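Ticket 103: Meeting table rocks and marks the floor
Site: Hokgate, brick wall room
Opened by: Oksana Skoryk
Assigned to: Kaj Vestergaard
Status: Closed

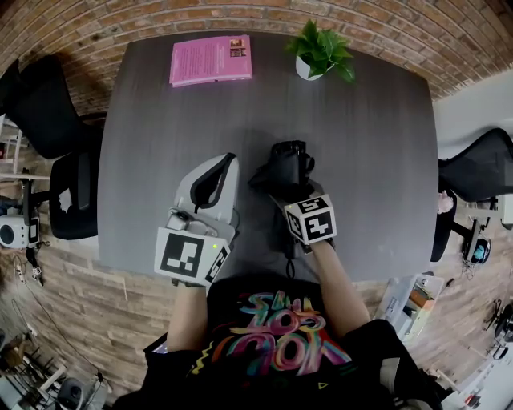
Reported fault: table rocks when anyone leans on the near edge. Movement is side to side. Pens roll off. Oksana also reports a scuff on the floor planks near one leg and asks whether the table can be fixed in place.

09:10, Kaj Vestergaard
Checked with a level. Tabletop is true along the long side and low at one corner. Pressed on each corner in turn. Rocks on one diagonal only, so either a short leg or an uneven floor. Took the plant and the book off before turning the table.

09:35, Kaj Vestergaard
Rotated the table 180 degrees. The low corner moved with the table. Floor ruled out. Rotated it back.

09:50, Kaj Vestergaard
Turned the table on its side on a blanket. Leveling foot on one leg is screwed fully in and the felt pad is missing. Bare foot matches the scuff on the planks. Thread is damaged and the foot won't back out by hand. Other feet turn freely.

10:20, Ingvar Bach
Do we have spares? Last order from Zellach was a bag of 50 feet, but I think those were for the shelving and have a thinner stem.

10:40, Kaj Vestergaard
Confirmed, wrong stem. Tarimico lists the correct one. Ordered a set and a sheet of felt pads. Temporary shim under the bad foot. Table usable, please don't drag it.

13:15, Oksana Skoryk
Shim is holding. Can someone look at the chairs as well? When they are pushed in, the backs touch the table edge and I'd like to know if that will wear the wood grain finish.

13:30, Kaj Vestergaard
No wear found on the edge. Lowering the seats would help a little. Separate ticket if it becomes a problem.

Update in May, Kaj Vestergaard
Parts received. Old foot removed with locking pliers, thread cleaned with a tap, new foot fitted. New pads on all legs. Leveled. Loaded the low corner with 17 kg of paper boxes, no movement. Scuff cleaned with a damp cloth, faint line remains. Plant and book back on the far side.

Update, Asger Bach
Faint line accepted. Not worth refinishing a plank for it. Leftover feet are in the drawer marked Bech, bag labeled "table, not shelves."

Resolution: leveling foot replaced, pads renewed. Recheck pads at next floor cleaning.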